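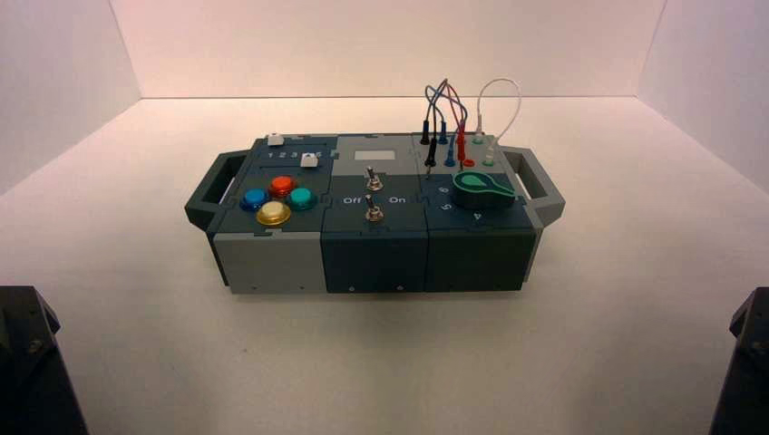 Cell technician, two-arm test cell (part-time, fixed term)
Stilthorpe Automation, Ulldale site

We are looking for a technician to look after one robot cell at our Ulldale building. The cell has two arms, a white walled enclosure and a set of modular task boxes that the arms work on. You would set it up for each run, keep it in good order, and repair what breaks. The post runs through the end of July and may be extended.

This is bench work and floor work. You will not be asked to write control software, although you will need to start and stop it, read its log and tell the software group clearly what you saw.

The task boxes

A box is made of modules that lock together with puzzle-shaped edges, with a carrying handle at each end. The one now in the cell has sliders on a track numbered 1 to 5, four colored push buttons, two metal toggle switches, a row of banana jacks with test leads, and a large green rotary knob. The modules come apart for repair and go back together in the order given on the setup sheet.

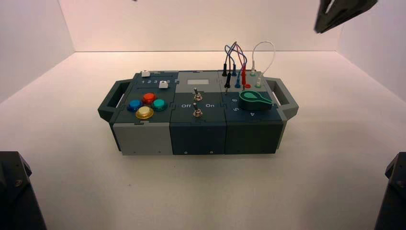

Posted 27 Feb 2018 by the Jomden cell group, Stilthorpe Automation

What you would do

Before a run, you place the box, check its position against the setup sheet and set the sliders, switches and knob to their start positions. You look over the leads and reseat any plug that is not fully home. Then you jog both arms through the clearance check at low speed, with a hand near the stop button.

After a run, you wipe down the floor and walls of the enclosure, check the finger pads for wear, and write up anything that has shifted or come loose. Small marks on the white surfaces confuse our vision checks, so cleaning counts as a real part of the job.

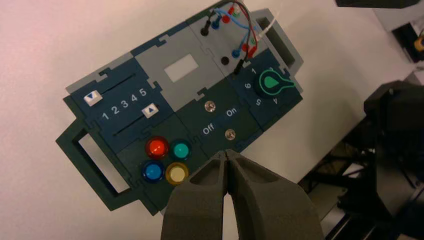 Finger pads are changed every 800 cycles, or sooner if the surface has gone smooth. The cell had 2,422 cycles on its counter at the last service. You would keep that record, order pads and fasteners, and re-teach the gripper's home position after every change. Knobs, buttons and leads are swapped as they fail, and the old part is tagged and kept for the design group.

The cell itself is known in the building as Lü. You will see that name on the cabinet keys, the log and the parts bin.

What we need from you

– Hands-on experience with industrial or laboratory machines, paid or otherwise
– Safe habits around moving equipment, including lockout
– Able to use a multimeter and crimp a lead that lasts
– Clear written notes

Experience with robot arms is helpful. We will train the right person on ours – the first two weeks are spent alongside the present technician.

Hours and place

Up to 13 hours a week, in blocks agreed with the group. The cell is in Room 136 on the ground floor. Some lifting is involved, mainly task boxes and arm covers. Safety shoes are supplied.

How to apply

Send a resume and a short note about one machine you have kept running – what went wrong with it and what you did. Leave applications at the Ulldale front desk or mail them to the same address, marked "Jomden cell". Applicants we would like to meet will be asked in for a practical session at the bench, lasting one hour.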